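# The Dundance Hookbait
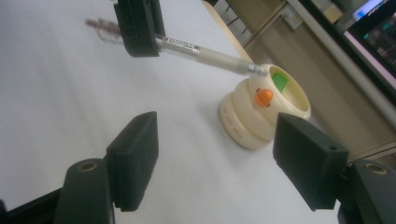 *Two black pads over a white tabletop.*

Zoriana Prokopenko didn't believe in the Skavudow. She said so in the tackle shop, with the packet in her hand, and then she paid for it.

"Critically balanced," the packet said. "Sinks like a feather." She had seen how feathers sink. Mostly they don't.

By six on Saturday she was on the east bank at Dundance, where old Gunawardena had the next swim and had been there since the night before, judging by the bacon smell.

"Is that the new one?" he called.

"Supposedly."

"My cousin had a forty on it."

"Your cousin had a forty on bread, too. And on a button, if I remember."

He thought that over and went back to his pan.

She tied the rig the way she tied all of them, short and plain, and dropped it in the margin to watch. The bait went down at the speed of any other bait. A small perch came up, looked, and left. She had more respect for the perch than for whoever wrote the packet.

She cast it 50 yards, to the edge of the weed, set the alarm and poured some tea. October mist, two coots fighting, nothing else. At a quarter past nine the alarm gave one beep. Wind, probably – or a coot. Then it screamed and the rod bent round, and for ten minutes she had no opinions at all.

It was a common carp, long and dark, with a torn fin she knew. She had caught it in June on a piece of canned corn.

Gunawardena held the net and grinned. "So it works."

"The fish works," she said. "He'd eat a sock."

She slid him back and wiped her hands on her coat. The hookbait was still on the hair, hardly marked. She looked at it for a while, then at the packet.

"How many did your cousin buy?"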